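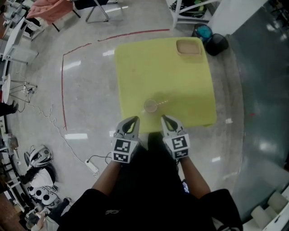 Do customers still take a straw when they have to ask for one? Most of them go without, and the share who ask depends more on the drink than on the customer.

4.2 Straw requests at the counter

In both cafés, Grisby and Prata, straws were kept in a self-serve cup beside the lids until the end of April. From then on they were moved behind the counter and handed over only on request. Staff were told not to offer them and not to comment when someone asked. Prices, cup sizes and lids stayed the same, and no sign was put up at either site. Customers learned of the change when they reached for the cup and found it gone.

Over 90 trading days, the till recorded 1,455 cold drinks in the category we tracked. A straw was requested with 371 of these, or 25.5 per cent. Before the change we had no direct record of how many straws were taken per drink, and we had to work backwards from purchasing. Each café bought its straws from the same wholesaler, Steveck, in cartons of 2,000, and the dates on the invoices give a fair idea of how fast a carton went. They do not tell us how many straws were taken in handfuls, dropped, or carried off for use at home. Staff at both cafés believed this happened a good deal, particularly with families.

Requests were highest for blended drinks and milkshakes and lowest for plain iced coffee. This was expected. A thick drink is hard to get through the opening of a standard lid, and several customers took the lid off and asked for a spoon instead. Iced tea fell in between. At Prata, where most iced tea is drunk at the tables in a glass, few people asked. At Grisby, where it mostly leaves the shop in a lidded cup, more did.

Time of day also mattered. Requests rose after three o'clock, when school lets out and more of the drinks are bought for children. We did not record age, so this is an inference from the time stamps and from what staff told us. It fits with earlier work on children's drinks, but we would not put much weight on it.

Appearance was a second point of interest. Straws sold for general use come in plain and patterned versions, and café owners told us that the patterned ones get noticed. They are easy to see on a counter or a table, and also easy to see when they end up on the ground outside. A diagonal or banded stripe in two strong colours was the pattern they mentioned most.

Figure 3. Red-and-white striped straw on a yellow table surface.

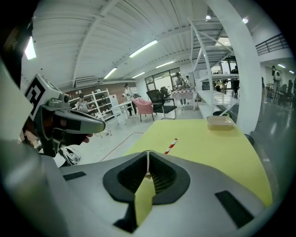

Both cafés began the period with plain white stock and changed to striped part way through, when the white ran out. We had hoped to compare request rates before and after the switch. In the end the comparison was of little use, as the warm weather arrived in the same fortnight and cold drink sales rose at both sites. The rate of requests per drink barely moved. If the pattern has an effect when straws are kept out of sight behind a counter, it is too small for us to detect here – and there is no strong reason to expect one, given that the customer asks before seeing the straw.

Complaints were few. Staff at Grisby noted them in the shift book, and most came in the first two weeks. They were about having to line up a second time after forgetting to ask. Prata dealt with this by letting customers ask at the pickup end of the counter as well as at the till, and Grisby later did the same. A small number of customers said they needed a straw because of a medical condition or a sore mouth, and they were unhappy at having to ask out loud. We return to this in Section 5, where we look at the Shakya trial, in which wrapped straws were left on the tables in a covered holder.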